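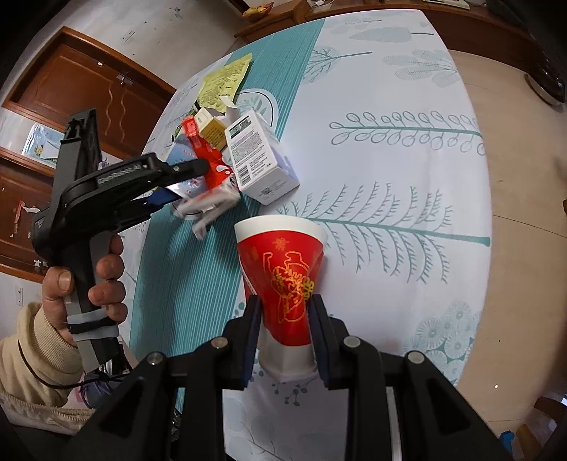
Furamgate Memorial Walk: Inspection Checklist With Comments

Last updated 6/27/19

Scope: the north plaza, the brick path, the granite markers and the donor wall on the Andmont side of campus. The library lawn is on a separate sheet. Ratings are OK, WATCH or FIX. Please don't write "fine."

1. Donor wall, anchors and caps
Rating: WATCH
Trenberg's installation report says all caps were pinned and sealed. Two on the east end move when you push them with one hand. They don't move much. The report also says the wall was "fully tested," and I still can't find anything that says what the test was. Ask again in writing.

2. Engraved bricks
Rating: FIX
417 bricks on the plan. 13 of them are now proud of their neighbors by enough to catch a shoe, all on the stretch nearest the drain. We were told in December that the sand would settle and the path would even itself out. It has settled, and the low spots are lower. Cones are not a repair.

3. Ramp and handrails
Rating: WATCH
Slope measured at the top, middle and bottom. Top and middle pass. The bottom reading changes depending on where you set the level, so I would like someone else to take it before anybody signs. Left rail solid. Right rail has a rattle at the second post.

4. Lighting
Rating: FIX
Path lights 1 through 6 come on at dusk. 7 and 8 don't. The Boros timer was supposed to report failures by itself. It reported none, including the night I stood there looking at two dark lights. Until that is sorted out, someone has to walk it after sunset once a month and write down what is lit.

5. Benches
Rating: OK
Bolts tight, no splinters, no sharp edges. The new finish is slick after rain. The brochure calls it "slip resistant," but that seems to be about the footrests.

6. Central marker
Rating: OK for now
No lean that I can measure. Hairline crack on the back face is the same length as last time, going by the pencil marks. Trenberg calls it cosmetic. Maybe so. Keep the pencil marks and do not let the cleaning crew scrub them off again.

7. Trees and planting beds
Rating: WATCH
One dead limb over the west bench, above head height. The root barrier was on the invoice. I dug in two places and didn't hit it. It could be deeper than the drawing shows.

8. Drainage
Rating: FIX
Grate is half blocked with mulch. See item 2, which I suspect is the same problem. The standing water clears in under 60 minutes according to the spec. I waited the 60 minutes and left with wet shoes.

9. Event setup
Rating: WATCH
The posted limit is 100 people on the plaza. No one I asked could tell me where the number came from. Cable covers were missing from the storage box. Tent weights are there, unlabeled.

10. Signs and contact numbers
Rating: FIX
The emergency number on the south sign goes to a voicemail box that is full.

Overall: open to the public, path section by the drain roped off until the bricks are reset. I am not signing the "all items complete" line at the bottom of the old form. Four FIX items is not complete, whatever the summary page says.

Next inspection after the brick work, or sooner if the ropes come down without it.

This site uses cookies to remember your settings. By continuing you accept our cookie policy.

Contact Facilities | © 2019 Furamgate Campus Grounds | Back to top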